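Friday, late

Up at quarter to six because the bins hadn't gone out. Cold enough for the big jumper. Porridge, then a load of towels on the line, which was a mistake as it clouded over by ten and they came in again damp and went over the chairs.

Drove to Bundar in the morning to pay for the tyre. 170 dollars, a bit less than I was told on the phone, so no complaints. The fellow there says the other front one will need doing before spring. I said I'd think about it. Stopped at the bakery on the way back but they were out of the seeded loaf again, so it was white.

Serena Bianchini rang at lunchtime about the crockery. She is moving into the unit at Undeck at the end of July and has next to nothing for the kitchen. I told her she could have first pick of the coloured things, as I only ever use the white plates and the one brown bowl. She wants bowls mostly. She asked if I still had the Manurung casserole dish and I said yes, and no, she can't have that.

Spent most of the afternoon on the table after that. My plan was to get everything out where I could look at it properly and decide. It took longer than it should have. Half the pieces don't match anything and I can't remember buying them. The green ones came from Mum's, I'm fairly sure, though Dad always said they were from the Clukitz sale, the year the shop closed down. I would have been in Grade 2 or 3. I remember the drive home with newspaper parcels on my lap and being told not to move my feet.

The toy fruit got in among it all. It has been going from cupboard to cupboard since the kids were small and I have never managed to throw it out. I thought about sending it to Undeck with the bowls, for when Serena's niece visits. Will ask her first, she may not want the clutter. 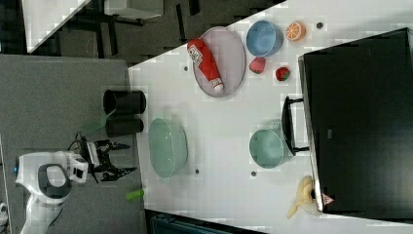 Bowls, the oval dish and the big grey plate, with the sauce still on it.

Made up my mind in the end. The light blue bowl goes to Serena, and the teal one if she wants it. The pale green oval dish stays. It's a good size for beans or a bit of salad and I'd only miss it. The grey plate I went back and forth on - it takes up a whole shelf by itself, but there is nothing else big enough for a roast when people come. Stays for now. Black cups can go. I have never liked tea out of a black cup.

Ate an orange for afternoon tea and called it that. Dinner was sausages and mash with the last of the peas. Rang Serena back after the news to tell her what was going and she was pleased. She'll come by for it all on the weekend if her brother can lend her the car, otherwise I'll run it over myself. Need to find a box, and some newspaper. I stopped getting the paper two years ago so that may be harder than the box.

Towels still damp at nine. Put the heater on them for an hour. Knee not too bad today. Must ring about the gutters.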